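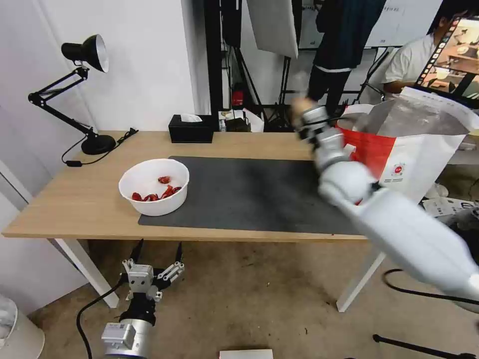

Two-Arm Club News: Bowls, Bags and a Very Long Afternoon

By Manikandan Marar
October 15, 2026

Search this site
Search
Enter keywords

Hi everyone! I promised I'd write something up for the newsletter last time and then didn't, so you're getting a double-length one from me now. Grab a coffee.

For those who only come to the socials (we love you too), the two-arm group has been working on what we call the packing task. You put a bowl with something in it on the table, you put a shopping bag nearby, and the two arms have to get the stuff out of the one and into the other. I signed up for it in April thinking it would be a nice warm-up before we did something harder. It's now October and I'm still on it, so draw your own conclusions!

The bag is the hard part. I had it all backwards when we started, I was worrying about the bowl the whole time. The bowl is round and white plastic and it stays where you put it. A paper bag does whatever it likes. Grab it by the top edge with one gripper and it swings, and the opening flares out to one side, and then the other arm has to come up and find a hole that isn't where it was a second ago. We've been using one with a big red panel on the side and a silvery, foil-looking lining, and I've become weirdly fond of it. The red panel is great for knowing which way the bag is facing. The shiny inside I'm less sure about. Afridi thinks it confuses the vision model when the lamp is pointed that way, and I think the vision model was confused already. We have a bet on it (loser brings snacks to the winter demo, so the rest of you come out ahead either way).

And then the red stuff in the bowl. We went through a lot of fillings before this one. Marbles were a disaster, please don't ask me to do marbles again, I was finding them in my shoes. Wooden blocks were too easy. Now we're on light, crinkly, awkward red bits that clump up at one end of the bowl and leave a few loose ones along the front, and that's a proper test, because a gripper that goes for the clump gets a whole lot in one go and a gripper that goes for the loose ones gets one piece and feels very proud of itself.

If you haven't been by the table lately, the setup has changed a little. The dark gray mat stays down on the right half now and the bowl goes over on the left, just overlapping the edge of the mat. Please leave it like that when you finish! Puvholm (that's the name of the second arm, it lost a vote) starts from down below the table level with its fingers open and pointing up, and it comes in from the left side. If the bowl has wandered toward the tissue box, the approach is off before you've even begun. Same goes for the desk lamp. It has a spot at the far left and I would like it to grow roots there.

OK, numbers, because I know some of you skip down to them. Our target for the season is 500 recorded tries. As of this issue we have 218. Of those, 39 were what I'd call clean, meaning the bag stayed held, the bowl didn't tip and everything landed inside. The rest are a mix of near misses, torn paper and me hitting stop too early. I get nervous! Lavirport, the club we swap notes with online, told us to keep the bad ones in the set and label them properly, so that's what we're doing, and if you have a spare hour and like sorting things into folders, I have such a job for you.

We also had a good argument about whether to move the bag arm at all once it has its grip. One side says lift it off the table and hold still, let the other arm do the traveling. The other side says tilt the bag toward the bowl and meet in the middle. I was firmly with the hold-still people, and then I watched a few of the tilted runs and now I'm sitting on the fence. The tilt gives you a much bigger opening to aim for, but you put a lot of trust in one little pinch of paper. We'll run a batch each way before we pick.

A few bits of housekeeping while I have you:

Cables. There's one looping over the floor on the right and another down on the left behind the lower arm. Look before you roll a chair. And the lamp has its little switch hanging off the front of the table, so mind your knees.

Paper bags. We go through them fast. If you've got sturdy ones at home, with a top edge that hasn't gone soft, bring them in.

Newcomers. We have nine places in the beginner group and a couple are still open. You don't need to have coded anything before. I hadn't touched a robot when I joined, and my first program made the arm wave at a wall.

The Brandanico challenge entry is next on the list and the packing task is going in as our main demo, so I'll be pestering people to practice the handover until then. If you'd like a turn at the controls, send me a message or just come find me by the table.

Manikandan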